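I've been putting off writing about the airship for weeks, mostly because every time I sit down to do it I end up watching that landing clip again. So here goes, tea in hand, before I get distracted. 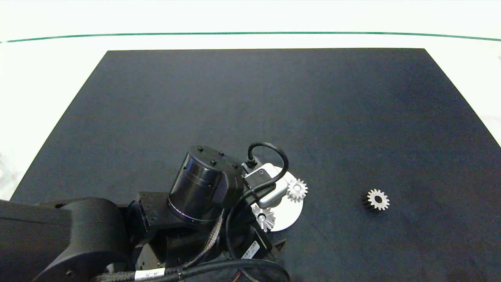
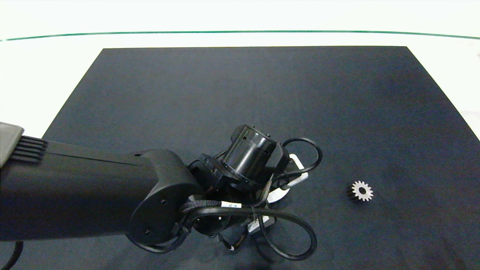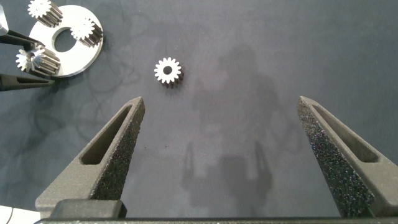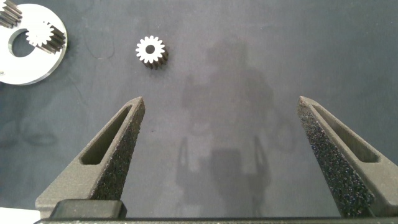 The dark mat four times over, on the white table in the first two.

Right, the airship! It's called the Mekamer, it's built by Handis, and in September it flew with cargo for the first time, out of the old field at Grikumside. I took the early bus and stood at the fence with a flask and completely the wrong shoes.

The plan was to lift 3000 kilos. On the day they went with 2698, and Amr Bouazza (he runs the spotters' newsletter, and has been to all 5 flights) reckons the wind had a lot to do with it. I thought it looked calm, but then I was behind a hedge.

What got me was how quiet it is. You expect a roar from something that size and you get a sort of hum, like a fridge in the next room, and then this enormous grey thing is just over your head and the sheep haven't even looked up. It went out over the reservoir, did a slow turn and came back with the load still slung underneath. Lovely.

I do wonder who's going to buy one. Naciri, the freight people, had a van in the car park, so perhaps that's a clue, or perhaps they were delivering something. Amr thinks islands, places with no runway and a rubbish ferry. I'd go on holiday in it tomorrow if they put seats in.

More when they announce the next flight. I'm bringing wellies.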